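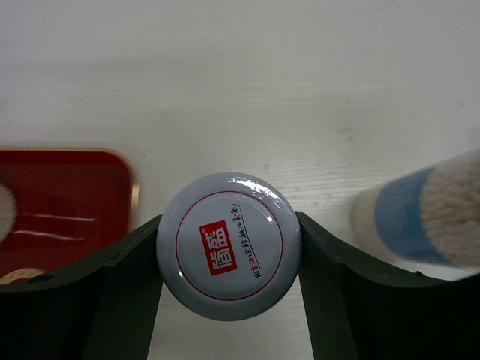 Condiment tray

A condiment tray is a shallow, rimmed tray used to keep jars, bottles and small canisters of seasoning together on a table or counter. The containers may be carried to the table as a group, and the rim keeps them from sliding off. Condiment trays are found in homes, guesthouses and small restaurants. They differ from cruet stands, which have a fixed ring or slot for each bottle.

Form and finish

Most condiment trays are rectangular or oval, with rounded corners that are easier to wipe than square ones. Red and black are common colors for glossy trays, often with a gold line along the rim. The finish may be true lacquer, built up in thin coats over a wood base, or a colored coating over molded plastic. The two can be hard to tell apart by eye — weight and the look of the underside are better guides.
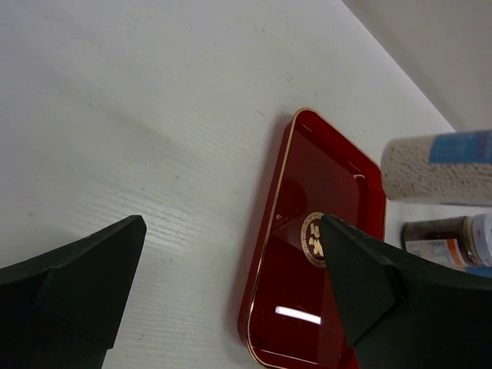
Red tray with rounded corners and a thin gold rim.

Some trays have a recessed inner panel, which gives the containers a flat place to stand and holds small spills. Round emblems and printed borders are also used as decoration, although they are often hidden once the tray is full.

Arrangement

Tall containers are generally placed at the back and short jars in front, so that every lid can be reached. 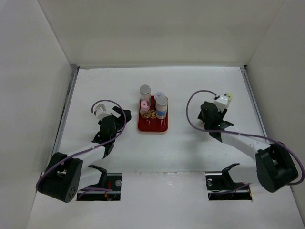 An open strip is often left at the front edge for a spoon or a small dish. Heavy jars are kept near the middle, where they do not tip the tray when it is lifted by the ends. Lids of different colors help users find what they want, and many households keep the maker's printed lid for the same reason.

The Cokow guesthouse in Clodlow, which sets a tray on each dining table, allows no more than 6 containers per tray. Its kitchen guide, revised in April, asks staff to take every jar off before wiping the surface.

Care

Glossy trays scratch easily and should be cleaned with a soft, damp cloth. Scouring pads wear away the gold line first. Lacquered wood should not be soaked or placed in a dishwasher.
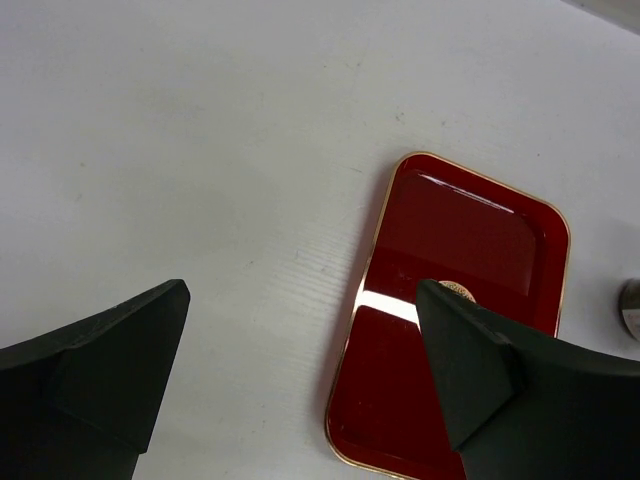

Glossy surface of a red tray, with a recessed inner panel.

In collections

The Zakaria Museum of Household Goods holds 718 trays of all kinds, of which 29 are cataloged as condiment trays.

See also: Cruet; Lazy Susan; Serving tray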